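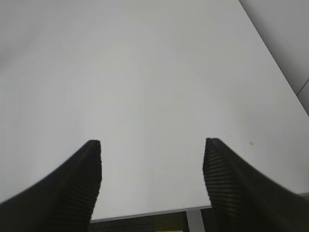 Gray would have been the sensible color, according to Vivek Dixit, and so would keeping the old table.

November, late afternoon
Posted by Oliwia Nowicki

Noted, and written down here so he can point at it later. The old table had a dip you could have kept soup in, and went to the bike shed on the vote of everyone who had ever chased a screw across it. The white one stays.

Cleaning. Went over the whole top twice with warm water and a drop of dish soap, then once with plain water. The Singhal spray is banned until further notice. It leaves a film that looks fine from the door and awful when you crouch. Dried with the blue cloths. The yellow ones shed, and I spent a good part of my youth picking yellow fuzz off the last table.

Light. The top is a matte off-white, which in this room means light gray with opinions. Brighter toward the middle, duller as you get to the far sides. I'd like it more even. Moved the Flikura lamp farther back and it helped a little. Moved it farther again and it fell behind the cabinet, so that is the limit of that experiment.

Height. 458 at the door end, 462 at the window end, mm, measured from the crossbar to the floor. Four millimeters. Vivek says it's the floor. I say it's the feet. We swapped the table end for end and got the same numbers in the same places, so it's the floor, and I have agreed to be gracious until tea. Wound the feet out on the door end until the long level was happy. Locknuts are tight. Please don't lean on it to test this.

Tape. Old masking tape residue along the back rail, from the move. Came off with a plastic scraper and a hairdryer, 32 minutes for a strip the length of my arm. New rule: anything stuck to this table comes off the same day. The Branemari tape is the only one that peels clean, and we have one roll, and it's in my drawer under the manuals where I thought it was hidden.

House rules, such as they are:
No mugs. The side shelf is for mugs.
Pencil only for layout, no marker, and that includes the "washable" one.
Anything with bare metal feet goes on a mat.

To do: order more blue cloths (Skerport sells them in packs of 100, which should see us into retirement). Find felt for the stool legs. Get the lamp out from behind the cabinet.

3 comments

Vivek Dixit
For the record, I said floor first.

Oliwia Nowicki
It's in the record. Twice now.

guest
Does the mug rule cover soup? Asking before lunch.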